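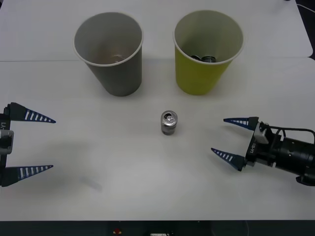 I've been at Drimdale long enough to remember when the returns room was just Maricel Policarpio and a radio. Everything that came back from the cafés and offices we supply got tipped out on a bench and sorted by hand, mostly by her, and if you wanted to know anything about anything you went and stood next to her for a minute. I learned half my job that way (the other half I'm still working on).

So when the arms came in this August I had feelings! There are two of them, one on each side of a white table, with long blue striped fingers that come to a point. Linevier makes them. The idea is that they learn the small sorting, cans and caps and all the little odds and ends, and we do the stuff that needs a person. At the moment practice is a can and a couple of paper cups on a tabletop, a gray one and a yellow-green one, with little bits in the bottom of them. I don't know what I was expecting. Something bigger, I guess.

What I wanted to write down is what it's been like for the 12 of us on the floor, before I get used to it and forget.

First thing, the day has a different shape. We used to have one long sort from seven until lunch and you could get lost in it. Now three of us take turns at the table, setting things out, clearing up, writing down what got dropped, and the rest work the big bench as usual. I'm on my feet more and I talk more, mostly to Nneka Okonkwo, who came over from the Clesbridge site to run the setup and who has the patience of a rock. She never makes you feel dumb for asking. I asked her the same thing about the stop button on two different mornings and she showed me again both times, no sighing.

Second thing, I miss the talking at the old bench. When your hands are busy with something dull you end up telling people all kinds of stuff. I heard about Maricel's whole kitchen remodel over a bench of cans. At the table you have to watch what you're doing, so it's quieter, and at break everybody's a bit behind on each other's news. I brought this up at the last shift meeting and got a nod and a note in somebody's notebook, so we'll see.

My wrists, though! I'd been wearing a brace on the right one since spring and I've left it in my locker for two weeks now. That's partly the rotation and partly that I finally did the stretches my sister kept sending me, but still, I'll take it.

The money question is the one everybody asks me at home. We got a letter saying hours stay as they are for 23 weeks, and after that there's a review. I read it twice and I still couldn't tell you what a review is. The folks at Lumbao had one and kept their people, or most of them, depending on who you talk to. I'd like that "most" explained to me before winter.

Maricel has been doing the table training too, and she's better at it than I am — she spots a bad setup from across the room. She's asked for a pay bump to go with it. I hope she gets it, and I told our supervisor so, a little louder than I meant to.

I'm on the early turn tomorrow, six-thirty, and it's my week to bring the donuts.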